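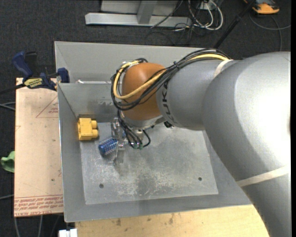

Orine bin objects, README

last edit 2024-04-14

What this is: the object list and notes for the Orine set. Household odds and ends, toys, brushes, small stuff that ends up in a bin. Names, groups, how they're stored, what got swapped. Written fast, will clean up later.

Contents

objects.csv - one row per object, 47 rows
groups.csv - which group each object belongs to
layouts/ - 30 text files, one per bin layout
notes.txt - running notes, messy
old/ - the Kasto list, kept for reference, don't use

objects.csv columns

id - short name, lower case, no spaces
group - see below
main_color - one word. If it has two colors pick the bigger one
surface - smooth, bristled, soft, ribbed, mixed
shape - block, cylinder, ball, flat, odd
weight_g - kitchen scale, whole grams. Blank = not weighed yet
status - in, out, replaced

Groups

toys: blocks and block-shaped things, mostly bright colors. Yellow ones outnumber everything else, sorry, that's what the store had. If you need color balance, subsample.

bristled: anything with bristles or nubs on it. Cylinders mainly. These are the anoying ones to label, because where does the surface start, at the tips or at the core? We use the tips. Size columns in the old list used the core, so numbers don't match between versions.

kitchen: spatulas, scoops, lids, measuring cups. No glass. No knives.

soft: sponges, socks, one oven mitt. Weights taken dry.

other: whatever's left. Tape rolls, a soap dish, clothespins.

The bin

Open sheet metal, gray, no lid. Sloping walls. Worn, with scuffs on the floor, which matters if you are matching by color. Small light-colored things get lost against the floor of it. Wipe it out between layouts, crumbs from the sponges get everywhere.

Layouts

Each file lists object ids in the order they go in. Order matters, first in is on the bottom. Layouts with only a couple of objects are named sparse_, the full ones are named pile_. 14 are sparse, the rest are pile.

"lean" after an id means it rests against a wall or against another object. "flat" means lying on the floor of the bin. No tag = however it lands.

Don't neaten up the piles. If something rolls, leave it rolled. Cylinders will roll, bristled ones less.

Where things are kept

Hallgrímsson shelf, second from the top, clear tubs with the group name on masking tape. Spares in the tub underneath. Put things back in the tub for their group, not whichever one is open.

Known problems

- two objects share the id blue_brush in the old Kasto list. Fixed here, they are now blue_brush_a and blue_brush_b. layouts/ already updated
- 37 of the weights are filled in, others blank. Scale battery died
- pile_09 lists the soap dish twice. There's only one soap dish
- surface for the oven mitt says smooth. Should be soft. will fix
- main_color "teal" vs "blue" was decided by whoever was typing, treat them as the same
- bristles flatten with use so the bristled group gets thinner over time. Sizes were taken when new

Replacing an object

Set the old row to replaced, add a new row with a new id. Never reuse an id. Then search layouts/ for the old one and decide if the new object is close enough. If it isn't, leave the layout alone and write it in notes.txt.

Washing: warm water, mild soap, air dry on a towel. Not the dishwasher, the block toys warp.

Naming

color_thing, then a letter if there's more than one. yellow_block_a, green_scoop. Keep it boring.

Use

Free to use inside Drarnard projects. Outside of that ask first, answer is probably yes. If you publish anything with it say which version of objects.csv, they differ more than you'd think.

TODO

- new battery, finish weights
- second soap dish or fix pile_09
- size columns for kitchen group
- decide if clothespins are toys (no?)
- delete old/ once evrything is moved over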